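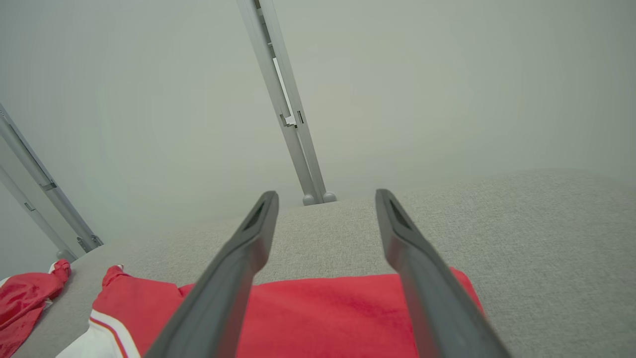 Start with the number. When we opened the Tilholm newsletter we had 3,000 addresses and a welcome email that bragged for six paragraphs before it said hello. Pause for the nervous laugh, because half the room has written that email. Our list was like a piece of light gray textured fabric: soft at the rounded edge, perfectly pleasant, and very easy to doze off on. Some 1,000 people opened anything we sent. The rest were being polite.

Next, the subject line story. Keep it short, I always run long on this one. In March we wrote to the whole list with "Exciting news from Tilholm." The news was a new logo. I had approved both. Ask for a show of hands: who has ever been excited by somebody else's logo? Wait. Somebody's designer will put a hand up.

Then Skuneo. They sell shelving, and their emails get answered. I signed up to see how. Three lines of text, one question at the end, and a reply address that goes to a person with a desk. I wrote back to complain about a bracket and got an answer before lunch - I was almost disappointed.

What we changed (don't read the slide out loud, they can read):
Cut the welcome email to 3 sentences.
Asked new readers what they were stuck on.
Stopped sending on days when we had nothing to say, which freed up most of the calendar.

Mention Griltivov here if there's time. They bought a list. Their word for the result was "learning."

Questions. Somebody will ask for the best hour to send. Say you don't know. Somebody else will ask about emoji. Say you don't know that either, but with more feeling. If it goes quiet, ask what was in the last email they were glad to get, and who sent it. Leave the sign-up address on the screen and drink some water.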